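Friday, July 26, 2019

Why I quit finishing books

For most of my life I finished every novel I started. My mother raised me that way, and so did the nuns. A book left half read on the nightstand was like a plate left half eaten. I kept this up until I was well past 40, and I think it made me a worse reader.

The book that ended it was The Salt Register, a family saga by Kyriaki Raptis. It runs 1,052 pages. I had liked her first novel, a short one set in a port town called Brulside, and I bought the new one in hardcover the week it came out in April. By page 305 I could tell you the names of four generations of the Guérin family and what each of them had paid for their land. I could not tell you why any of it mattered to me. I put it down to make supper and didn't pick it up again.

I felt bad for a couple of weeks. Then I read three books in the time I would have spent dragging myself through the rest of that one, and one of the three was Yaqin Wei's Rustance, the best novel I have read in years.

The usual argument for finishing is that some books pay off late. That's true of a few. Rustance itself is slow to start. Its first 60 pages are mostly a woman waiting for a ferry inspector to sign a form. But I never wanted to leave, because the sentences were alive and the woman was thinking about something I wanted to know. A slow book and a dead book feel different, and a reader with any experience can tell them apart early on. What we lack is permission to act on it.

The other argument is about fairness. My friend Shuzhen Zheng teaches high school English and has told me more than once that you can't judge a novel you haven't finished. I agree with her about reviews. If you are being paid to say in print whether a book is good, read the whole thing, including the acknowledgments. But I'm not reviewing The Salt Register here. I'm saying I stopped, which is a fact about me and my evenings. She still thinks I'm being lazy. Her students have to finish what she assigns, and she feels she ought to live under the same rule.

I notice that people don't apply it to anything else. We turn off movies. We give up on television shows after 2 episodes and tell everyone at work. My brother-in-law walked out of a ballgame in the sixth inning, with good seats, and felt fine about it. Only books come with this sense of duty, and I suspect it starts in school, where not finishing meant a bad grade.

There is a cost to the duty, too. When I had to finish everything, I got careful about what I started. I stuck to authors I knew and prizes I trusted. I would never have tried Guangming Zhong's Sanon, a strange little book told entirely by a customs dog, because if I'd hated it I would have been stuck with it. Now I try anything. I've dropped nine or ten since spring, and I've also found writers I would have walked right past.

My one rule is that I don't get rid of a book the day I quit it. It goes on the low shelf in the hall for a while. 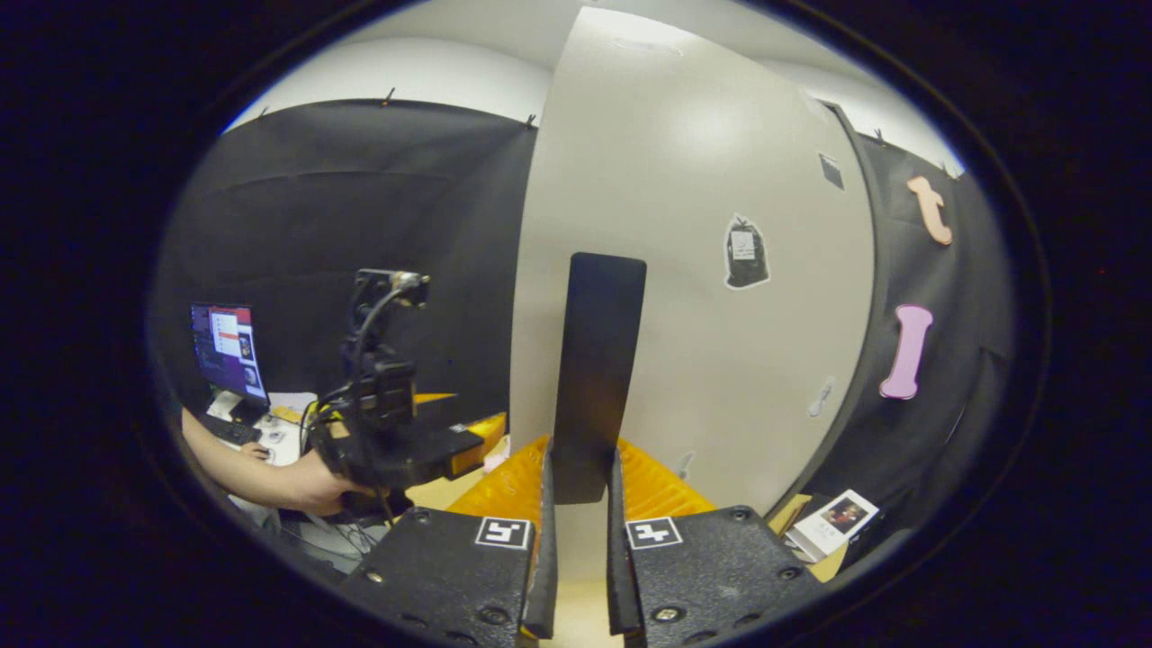

Some of them come back off that shelf. I gave up on Xinyi Dong's stories last winter, tried them again in June, and read them straight through in a weekend. I had been tired the first time and the book had nothing to do with it. The Raptis is still down there with the receipt in it. I may go back someday, though I have no plans to. In the meantime a woman at the library has asked to borrow it, and I'm going to let her.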